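Gorinton courts to reopen with ball collection

8/14/20

The tennis courts at Gorinton Park will reopen next week after 11 weeks of resurfacing work, the parks office has announced. Four of the six courts will be ready on the first morning. The two nearest the Laletti Road entrance need another coat of paint and will stay closed for now.

Work began in June, when crews found that cracks under the old surface went deeper than expected. The drain along the north fence was replaced at the same time. The final bill came to $2,973 over the original budget, and the difference will be paid from the park's repair fund.

Players will need to book ahead. Each session lasts 40 minutes, with a short gap before the next group goes on. Bookings can be made by phone or at the front desk of the Hidis Recreation Center, and there is no charge for town residents through the end of the season.

The center is also asking for used tennis balls. Bins will be set out by the main gate and in the lobby at Hidis. Balls that still have some bounce will go to the beginners' program, which lost most of its supply when a storage shed flooded over the winter. Flat ones will be passed on to Gautam Elementary — the school cuts them open and fits them to chair legs to cut down on noise.

Organizers hope to collect 300 balls before classes start. Any brand is welcome, and the number printed on the ball makes no difference. That number is there only to help players on neighboring courts tell their own balls apart. Balls that have split or lost their felt should go in the trash.

The practice wall behind the parking lot stayed open during the work and does not need to be booked. Lights on the courts will go off at 9 p.m.
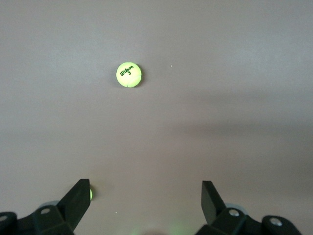
A Wilson tennis ball marked with the number 3.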